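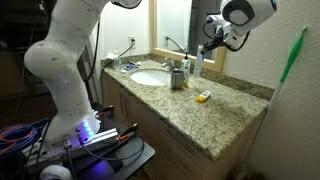

Dinby Workshop is looking for three people to help with our home-help robot build. We have two arms and a bathroom vanity to practise on, and we'd love extra hands to teach them tidying! One gripper holds a white tube over the granite top, and there's a toothbrush, a soap bottle and a steel cup to work with too.

You don't need to code. If you can use a spanner or enjoy sorting out cables, come along – we meet from 7 pm through May, tea provided. Ask for Chie Kuroda at the front desk.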